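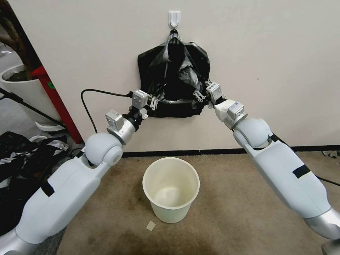
Black bag on the wall hook, bucket underneath, no liner in it yet

Trash bags on an adhesive wall hook: does anybody keep doing this?

trekier_3551
My brother-in-law swears by this. Stick a white adhesive hook on the wall over the trash bucket, hang the next bag on it, and when you take the full one out the new one is right there. I've got the same setup now next to the big planter and I'm not sold. A bag on a wall is still a bag you have to open. What am I saving, the walk to the cupboard?

Vodby
You're saving the walk to the cupboard, yes. For some of us that's two flights of stairs. I've had mine up since April of last year and I like it.

kvido_v
How does the hook hold up, though? I've had 2 of those let go on painted walls and both took a patch of paint with them. An empty bag weighs nothing, fine, but you pull on it every time you open it.

Vodby
Wipe the wall first, press it hard, leave it overnight. Mine hasn't moved.

kvido_v
I did all that. It says so on the package. Paint still came off.
Kvido Vrabec

ngata
My problem with it is looks. An off-white wall with nothing on it and then a shiny wrinkled black bag hanging there at eye level when you sit down. No thanks. Fold the spares and put them in the bottom of the bucket, under the one you're using. Costs zero.

trekier_3551
Tried that. First leak and you've got a stack of sticky spares.

ngata
Then your bags are too thin or you're pouring coffee in them.

trekier_3551
It was soup. Fair enough.

Dolia
Question from the cheap seats: that bucket has a round rim by the look of it, and the bag spreads out pretty wide. Are you sure it's the right size? A bag that's too wide slides down inside as soon as you drop something heavy in. I'd fix that before I worried about hooks.

NattawutT
Agree with Dolia. Twist the extra at the rim and tie a small knot in it, then it grips. As for the hook, hang the bag by a bit of the top so you can pull both sides apart while it hangs. That does help if your fingers are dry and the thing won't open. But I wouldn't put up a hook only for that. A damp fingertip works too.
Nattawut Thepsuriya

Vodby
So we agree it helps.

NattawutT
It helps a little. I said a little.

kvido_v
Nobody has mentioned the carpet. Trash bucket on tan carpet, that's your real trouble. Mine stained in a month. Put a tray under it.

trekier_3551
The carpet was past saving before the bucket got there. I'll look for a tray anyway. Hook stays up until it falls off, and if it takes paint I'm sending my brother-in-law the bill.

ngata
Post the wall when it does.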